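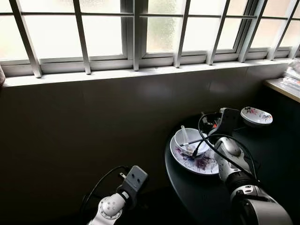
Ok-hee Shin wrote in to ask why her red lentil dal sets like mortar overnight, and whether the cure is more water at the start or more water at the end. At the end. Water added at the start changes the cooking time and very little else, as lentil starch goes on thickening while the pot cools. The method below allows for that.

## Quantities

- 250 g split red lentils
- 1,162 ml water: 900 ml for the pot, the rest kept back
- 3 cloves garlic, sliced
- 2 teaspoons cumin seed
- 1 teaspoon turmeric
- 1 medium onion, finely chopped
- 2 tablespoons neutral oil
- 1 teaspoon fine salt
- juice of half a lemon

The odd water figure comes from weighing the pot before and after each trial. A kitchen jug will not read that closely, and the last few millilitres make no difference.

## Cooking the lentils

1. Rinse the lentils in a sieve until the water runs mostly clear.
2. Put them in a heavy pan with 900 ml cold water and the turmeric. Leave the salt out for now.
3. Bring to the boil and skim off the foam. It returns once or twice.
4. Lower the heat, set the lid ajar and simmer for 20 minutes, stirring every five. 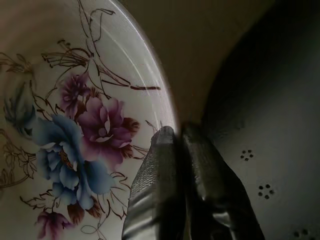 By this stage the lentils should have lost their shape. Press one against the side of the pan with a spoon – if there is a firm centre, give it another five minutes. Old lentils take longer, and some never soften fully.

5. Add the salt and beat with a whisk for 30 seconds. A stick blender makes the texture gluey.
6. Heat the kept-back water and stir it in by the ladle until the dal falls from the spoon in a loose sheet. It should look slightly too thin.

## Tempering

Heat the oil in a small frying pan over a medium flame. Add the cumin seed and wait until it crackles, then add the onion. Cook for eight minutes, until the edges are brown. Add the garlic last and give it one minute more.

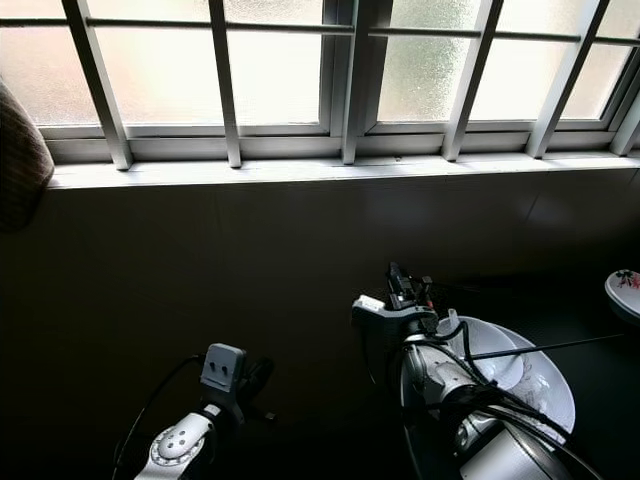 Tip the contents of the pan into the lentils, oil included, and cover at once for two minutes. Stir in the lemon juice off the heat.

## Storing and reheating

Cool the dal quickly in a shallow dish and refrigerate it. It keeps for 3 days. To reheat, add 55 ml boiling water per portion, break up the block with a fork, then warm it gently, stirring, until it bubbles throughout. Check the salt again before serving.

## Comments
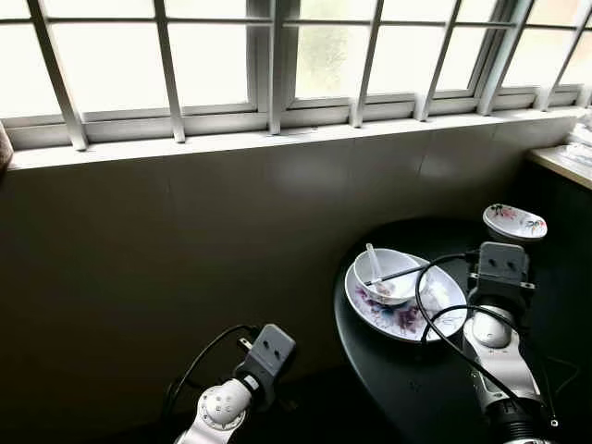 Imre Szabó: I used brown lentils and they were still whole after 20 minutes. Is it only a matter of time?

Mostly. Whole brown lentils keep their skins, so allow 40 minutes and expect a coarser result. They also thicken less on standing – hold back more of the water and add it only if needed.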